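Search this site Search Go

Getting Stiff Towels Soft Again: Stripping Detergent and Mineral Residue

Towels lose absorbency when detergent, fabric softener and hard water minerals collect in the loops. An ordinary wash does not remove the buildup, and extra detergent makes it worse. The procedure below removes it with a long hot soak, followed by two rinses and a full dry. It is written for cotton terry towels in a home with a standard top-load or front-load washer.

Checking whether a towel needs it

Put a teaspoon of water on a clean, dry towel. On a towel in good condition the water sinks in within a few seconds. If it beads and sits on the loops, the surface is coated. A second check is to run one towel through a wash cycle with no detergent and look through the door, or lift the lid, during agitation. Suds in a load with no added soap come from what was already in the fabric.

A brand-new towel can also fail the water test. Mills apply a finish that gives the cloth a smooth feel in the store. Two normal washes usually clear it, and the full soak is not needed.

What you need

A bathtub or a large plastic tub
Borax, 1/4 cup
Washing soda (sodium carbonate, not baking soda), 1/4 cup
Powdered laundry detergent, 1/2 cup
A long-handled spoon or a clean broom handle
Rubber gloves

These amounts are for a half-full bathtub and four to six bath towels. Cut them in half for a utility sink. Do not add chlorine bleach or vinegar. Vinegar neutralizes the washing soda and leaves you with a weaker bath.

Sorting

Separate whites, light colors and darks, and soak each group in its own bath. Hot alkaline water pulls loose dye out of cotton, and a new navy towel will tint everything with it. Start with clean towels. Soil left in the cloth uses up the detergent before it reaches the residue.

Read the care tag on each towel before it goes in. Leave out anything marked cold wash only, along with bamboo rayon, silk-trimmed or embroidered pieces. Fold the towel back at the end and look near the hem if the tag is hard to find.

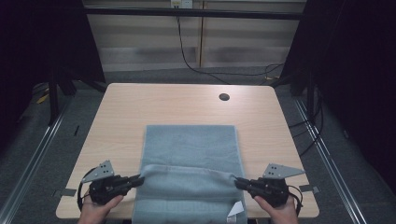 Gray-blue terry towel with the near end folded back. The white tag is at the corner.

If a tag has faded past reading, treat the towel as a warm wash item and hold the bath at 100°F. The soak takes longer at that temperature, but the risk of shrinkage is lower.

Soaking

1. Fill the tub halfway with the hottest water the care tags allow. Tap water at 108°F is enough for most colored cotton. Whites can go hotter.
2. Add the borax, washing soda and detergent. Stir until no grains are left on the bottom.
3. Add the towels one at a time and push each one under before adding the next.
4. Stir once an hour.
5. Leave the towels until the water has cooled to room temperature. At a room temperature of 68°F this takes four to five hours in an acrylic tub and less in cast iron.

The water will turn gray or tan. Some of that color is residue and some is dye, so it is a poor measure of how dirty the towels were. Use the water test again after drying.

Rinsing

Drain the tub and press the water out by hand. Do not wring. Twisting a heavy wet towel strains the stitching at the hems and can pull loops. Move the load to the washer, run a rinse and spin, then run a full warm cycle with no detergent. If suds are still visible near the end, rinse once more.

Drying

Shake each towel hard before it goes in the dryer. This stands the loops up and shortens the cycle. Use medium heat and remove the load when the hems are dry – the hems are always last. Skip dryer sheets, which deposit the same kind of coating you just took off. For line drying, shake the towels again when they come down.

Keeping it from coming back

Measure detergent by the load and by water hardness. For an average load in soft water, two tablespoons of liquid is plenty. In hard water, add two tablespoons of washing soda to the drum. The test strips that come with most softener kits give a reading in parts per million. The supply in Vollville reads 266 at my kitchen tap, and towels washed there without any softening agent get stiff again in a couple of months.

Two or three soaks a year is the limit. Repeated hot alkaline baths weaken cotton and dull the color, and a thin towel will start to shed.

Page maintained by Natnael Nigatu

Last updated: January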